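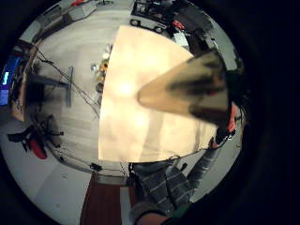
# Priltach Evidence Envelopes, large format

Priltach envelopes are made for police units, coroners and private investigators who must store paper, clothing and other dry items until the court needs them. They are sewn and glued on three sides. The fourth side closes with a numbered seal, and once the seal is opened it shows the word OPENED and can't be closed again.

**Sizes and packs**

| Item | Width | Pack |
|---|---|---|
| Priltach 40 | 40 cm | 100 pieces |
| Priltach 89 | 89 cm | 100 pieces |

The smallest order is 300 pieces, and you can mix both sizes in it.

**Printed label**

On the front there is a printed field for case number, item number, place, date and hour. Under it are eight lines for the chain of custody. Please write with a ballpoint pen. Gel ink needs more time to dry and it can smear when the envelopes are put in a box.

If your department uses its own form, send it to us as a PDF and we print it in place of ours. Thu Tôn prepares the layout and sends you a proof before printing. We don't start before you have confirmed it in writing.

**What not to put inside**

- wet or bloody clothing, before it is fully dried
- needles, knives and broken glass (see our Bakalis tubes)
- liquids of any kind
- phones that are still switched on

**Storage**

Keep the packs flat and dry, away from heating. The glue of the seal stays good for two years in a closed pack. The lot number is on the side of the box, please have it ready if you want to make a complaint.

**Ordering**

Orders go out from our warehouse in Ullum every Thursday. For prices and samples write to Attila Hajdu at the Dovilby sales office. Samples are free for public authorities, two pieces of each size.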